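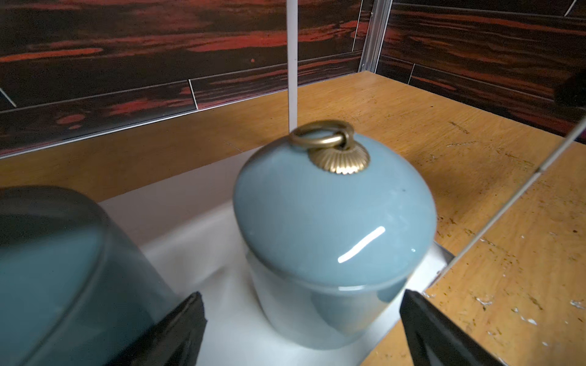
27 Jul 2018

Trimham frame, second fit-up before the hill stage. Eugénie Barbier came in at ten with her own shoes and the old saddle, so we could copy the race position properly this time.

Saddle height set from the bottom bracket centre to the top of the saddle, same as her training bike. Setback was 8 mm out. I had measured from the nose last week and the new saddle has a shorter nose, so the number was never going to match. From now on measure setback from the point where the saddle is 80 wide and write that on the card. Old card thrown away, new one taped inside the lid of her wheel bag.

She still says the front end feels long. Stem left alone for now. I turned the hoods in slightly and moved the left one up to meet the right. She did 2 efforts on the rollers, a short one and a long one, and had no complaint about the left hand afterwards. The numbness came on after an hour last time so this proves nothing yet. Ask again after the weekend ride.

Gears. The rear mech was slow going down onto the smallest sprockets. Cable outer at the chainstay had been cut short by whoever built it and was pulling tight at the stop. Replaced with a longer piece, ends filed flat, new inner. Shifts well on the stand. Not tried under load on a climb.

Hanger checked with the gauge and it was bent inwards at the bottom. Straightened cold, checked again at four points. We have one spare hanger for this frame and it should travel in the car, not stay here in the drawer. Ordered another from Imhof this afternoon.

Wheels. Front Nakard rim is true. The rear had a wobble on the drive side near the valve, two spokes well down on tension. Brought them up and went round the whole wheel afterwards. Stress relieved by hand, trued again. If the same two go slack after the next long ride I want the nipples out and looked at before anyone touches the tension again.

Tyres glued last night, left at low pressure until this morning, then up to race pressure. Rear held. Front had lost a bit by lunch, which I put down to the valve extender. Swapped the extender and wrapped the thread. Look at it first thing tomorrow.

Chain cleaned and run with the Briltine wax. It has done 400 km since it went on and the checker does not drop in at any point, so it stays for the race. The small chainring bolts were loose, all of them. Did them up with thread lock. Please check these on the other bikes as well, they came from the same box.

Weight with pedals and cages was fine, well above the limit, so no need to think about that again.

Still to do:

- bar tape, once she is happy with the hoods
- number bracket under the saddle
- race number is 59, put it on both bikes
- spare bike: copy saddle height and setback from the new card
- spare rear wheel: fit same cassette, check the mech does not need adjusting on the change
- charge the power meter

The torque wrench is reading low against the other one. I used the newer one for everything today.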